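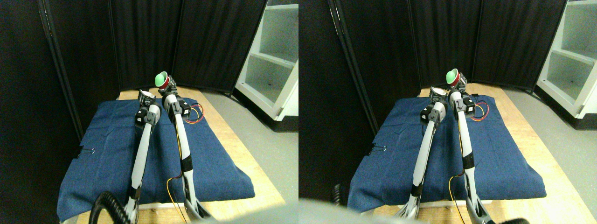 June 2026

Table cover, bench by the shelving.

Stayed with the blue denim. It goes on folded into a large rectangle, which leaves a strip of bare wood showing as a border. One black binder clip on the left edge. Tried it without the clip in May and the cloth crept every time someone leaned on it.

It creases badly. Ironed it on Monday at Jestthorpe, folded it into a bag to bring over, and that undid most of the work. Next time roll it on a tube. Selorm Quartey thinks a heavier canvas would lie flatter and has asked Juvgate for a sample, 75 cm wide. I'd still keep the denim for cups and small things, as they don't slide about on it the way they do on bare wood.

Front edge hangs over slightly. Fine for now, but don't let it get any longer - it catches on your belt.

To do:

- second clip for the right side
- wash the spare cloth, 38 degrees was too cool last time
- wipe down the shelves
- order more clips from Warkivton, item 877, pack of 3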